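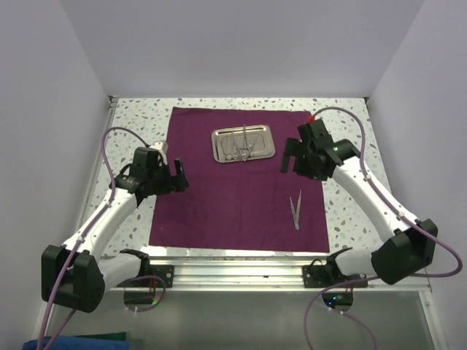 Surgical instruments in a steel tray on a plum-purple cloth. File

SKORKOW. - The district emergency office opened the second stage of its summer flood plan this morning, moving crews and boats to the low-lying towns along the Nonar River before the July rains.

Lowri Watkins, who directs the office, said 152 people will work in shifts at 19 posts between Skorkow and Mangundap. Most of the posts are on the east bank, where the river went over the road twice last year. The first stage covered only the dams and the two pumping stations.

Each post will have a radio, a first aid station and at least one vehicle able to drive through high water. The river road will close to trucks at 8 p.m. each night while the plan is in force - buses and private cars may still use it unless the water reaches the yellow mark at Flellell bridge.

The office has set up 57 shelters, mainly in schools and church halls. The largest, at the Mangundap high school, has beds for 200 people. Residents who need a ride to a shelter should call their town hall before dark.

Deputy director Iestyn Prothero said clinics in the area have been asked to keep night staff on call. He urged families not to cross streams on foot and to keep children away from the drainage canals.

Swimming is banned below Flellell bridge until further notice. River levels will be read out on local radio at 6 a.m. and 6 p.m.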